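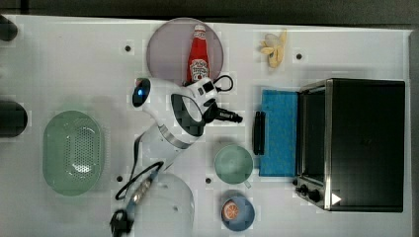

According to Noemi Longo, no machine she has tested could be trusted to clear a counter while a person left the room, and most gave trouble over the cord before they ever reached the dishes. Readers who are considering a kitchen robot should keep her remark in mind and test each task separately.

Testing a Machine on Counter Clearing

The procedure below was prepared for the Zirside household trials. It requires one morning and a table of ordinary kitchen articles. A mixer, a toaster oven, a plate, a cup, a colander and a clear bowl will serve. Toy food may be used in place of real food.

Step 1. Set the articles out without lining them up. Do not plug in any appliance.

Step 2. Write down one instruction for each trial. "Put the cup on the plate" is suitable. "Tidy up" is not, as two observers will seldom agree on when it is finished.

Step 3. Begin with rigid articles such as the cup. Proceed to the clear bowl, whose edge is hard to make out on a white surface, and then to cloths and cords.

Step 4. Run 200 trials in all. Return the articles to new positions after each one.

Step 5. Record a trial as complete only if no person touched the machine or the table. Enter drops and repeated grasps in a separate column.

Reading the Results

In the July session, the Juster arm completed 41 of its 200 trials. Nearly all of these involved the cup or the plate. It did not complete any trial with a power cord. Angharad Pumphrey, who scored the session, recommends reporting each article on its own line. A single overall figure conceals the difference between a task that is ready for home use and one that is not.

Trials with the oven door should be scheduled last and supervised throughout.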